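Home Racing Opinion Results Clubs Subscribe

Let the sprinters go home

6 min read

The Dosov Six used to be a four-day track meeting with a foolish name. It is now a six-day track meeting with an accurate name, and I think it was better when it was lying.

I have sat through every session of the last two editions at the Dallport velodrome, which holds its heat like a parked car and sells one kind of sandwich. I went willingly. I like track racing more than is good for a grown person. But somewhere in the fifth evening, watching the same two men contest their third sprint final of the week, I noticed that the rider behind was looking up at the clock. He was looking at it the way I was.

The argument for six days is that track cycling needs to be seen. Harish Rastogi, who runs the meeting and runs it well, put this to me over coffee with real feeling. More sessions mean more school groups, more television hours, more reasons for Kütt to keep its name painted on the home straight. He had a chart. The chart went up. I pointed out that the chart measured hours of racing, and that hours of racing tend to go up when you schedule more hours of racing, and he laughed and bought me the sandwich.

The attendance tells another story. On the opening night this year there were 543 paying customers, a decent crowd for a building that size and a loud one. By the fourth night you could have put your coat on one seat, your bag on another and your feet on a third. I did.

Sprinting suffers most. A match sprint is two riders trying to frighten each other for a lap and a half and then going as fast as they can for what is left. It depends on neither of them knowing quite what the other will do. Put Maximiliano Moya against the same rival 11 times in a week and the mystery wears thin. By the end they were rolling around the banking like neighbors taking out the trash.

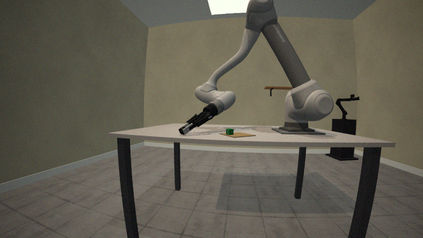 Moya himself is too polite to complain in public, so I will do it for him. He had 18 starts over the six days, counting heats and the keirin. A sprinter's legs are good for a handful of honest efforts a day, and after that what you are watching is pacing. Very skillful pacing, sure. I can see skillful pacing at the supermarket.

The endurance riders do better, and I should be fair about that. Consuelo Benítez won the points race on the last night by taking a lap when everyone else was too tired to object, and it was the ride of the week. You could say she needed the five days of fatigue to set it up. People did say that to me, several times, in the tone used for explaining wine. My answer is that she won the same race at Losanero in July, at a meeting that lasts a weekend, and in very nearly the same way. She is just good at points races.

Losanero is the one I would copy. The track is outdoors, the concrete has a bump in turn three that local riders regard as a family heirloom, and the whole program fits between a late breakfast and bedtime. Each sprinter rides one tournament. Lose and you are out, and you go and sit on the grass with a towel on your head. There is a great deal of shouting. When Amparo Tejada went out in the quarterfinals last summer, to a teenager, there was a silence on the back straight that I have never once heard at Dallport, and I think it was because everybody understood she wouldn't be back at seven o'clock to try again.

Soledad Collado, who coached Tejada for years and has stronger opinions than mine, would go further and ban the evening introductions, with the smoke and the lights and the man who shouts hometowns. I would keep him. He mispronounced four of them on one night and the riders plainly enjoyed it.

So, a modest proposal for next season. Three nights. One sprint tournament, one keirin, one omnium for the men and the same for the women, and a madison to finish – full distance, no shortened television version. Charge a little more for the ticket. Spend the money saved on the lights, if the lights are so important, or on a second kind of sandwich.

Rastogi tells me the contract with the building runs for six days whatever happens, and that an empty velodrome costs the same as a full one. I believe him. Let the juniors have the other three. They never get enough time on the boards, their parents will fill the front rows, and none of them has yet learned to look at the clock.

Opinion Racing Next article Back to top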